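Home | About | Meetings | Minutes | Documents | Contact

Flirkley Automation Users' Group
Minutes of the May meeting, held during the open day at Mekis

The meeting opened at 2.15 pm in the demonstration room. Apologies were taken as read.

1. Minutes of the previous meeting
Agreed as a correct record, with one change under item 4: "gripper force" to read "gripper opening".

2. Arrangements for the open day
Mekis reported that 500 visitor passes had been printed. Groups are admitted by the side entrance and leave through the stores. The group asked for clearer signs at the stores door, and Mekis agreed.

3. Demonstration: handling of mixed goods
Members watched the two-arm station. The table carries household goods of differing shape and stiffness: shoes, cloths, a bowl, scissors and a basket of fruit. The basket was regarded as the harder item, the load being free to shift when the handle leans.
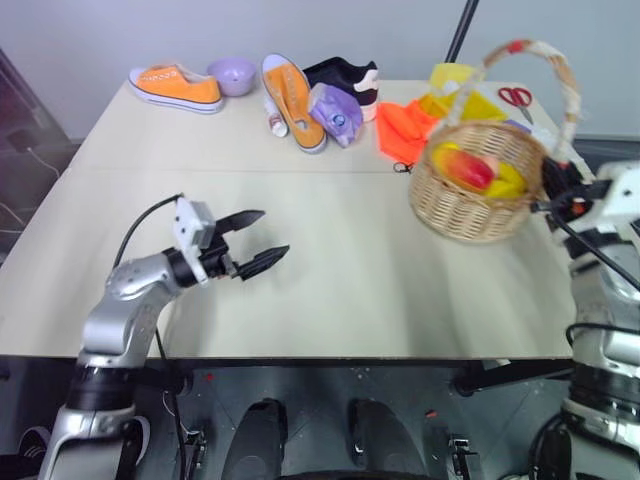 Minutes taken by the Secretary
Flirkley Automation Users' Group

With the basket held clear of the table by the right arm, the left gripper was open and carried nothing. A member asked why the grip was taken at the side, near the foot of the handle, and not at the top of the arch. Mekis replied that either is permitted and that the choice is left to the operator.

It was asked whether soft goods such as the cap-like item and cloths should be laid flat beforehand. Mekis prefers them crumpled, as they would be found in use.

4. Figures
Mekis has logged 993 runs at the station, of which 700 have been checked. Members asked that unchecked runs be left out of any total sent to the group. Agreed.

5. Visit to Dankwa
Dankwa has offered a return visit to see its packing line. Safety shoes are required. Places to be requested through the Secretary.

6. Any other business
Eleck has asked for the loan of the group's display boards. Approved, subject to return before the next meeting.

Actions
Mekis: signs at stores door; checked totals to Secretary.
Secretary: reply to Dankwa and Eleck.

The meeting closed at 3.40 pm.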